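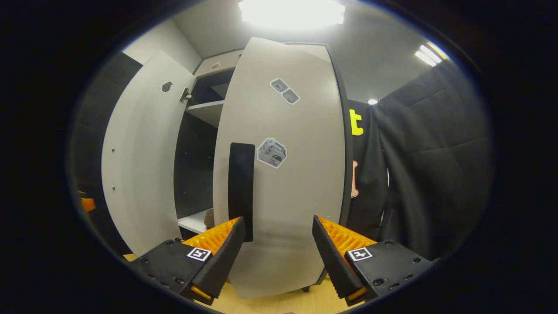 The white wardrobe with both doors open, gripper fingers in front.

Quick notes from the Kivham visit before I forget it all. Train was late, so I missed the coffee and most of the intro talk. Lenka Vrabec gave the tour, fast walker, faster talker.

What they do: people go around with hand-held grippers and do ordinary chores, over and over, and the recordings go to train a model. Project name is Flultlow. Doors are the big topic this January. Wardrobes, cupboards, one stubborn fridge in the back room that I didn't get a turn at.

The wardrobe station was the busy one. Long black handle on one door, just a small teardrop cutout to pull on the other. Very different grabs. Lenka wants plenty of both, plus half-open starts, bad angles, slow ones. Target for this cabinet is 900 takes, they were at 600 when we came by. Of the last batch 183 got tossed, mostly for people letting go too early or blocking the tag on a finger with their sleeve.

Got to try it myself. Harder than it looks! Orange ribbed pads grip fine but your wrist wants to twist, and a twist is a different example then the one you meant to give. My first three were junk. Fourth one kept, apparently.

Asked if failed grabs are any use. Yes, if labeled. They keep 254 of them in a separate set, slips and second tries. Wellington Sales from Batista pushed on this a bit, wanted to know who does the labeling. Same people who record, end of shift, from 4 pm on. He didn't love that answer. Me neither, I'd be half asleep by then.

Things to follow up:
- does swapping the cabinet matter more than swapping the person? Lenka thinks so, no numbers yet
- how they reset the shelf contents between takes, forgot to ask
- Grernon want a simlar visit in spring, send them Lenka's contact

Lunch was soup. Left at 2:30, missed the labeling part, would go back for it.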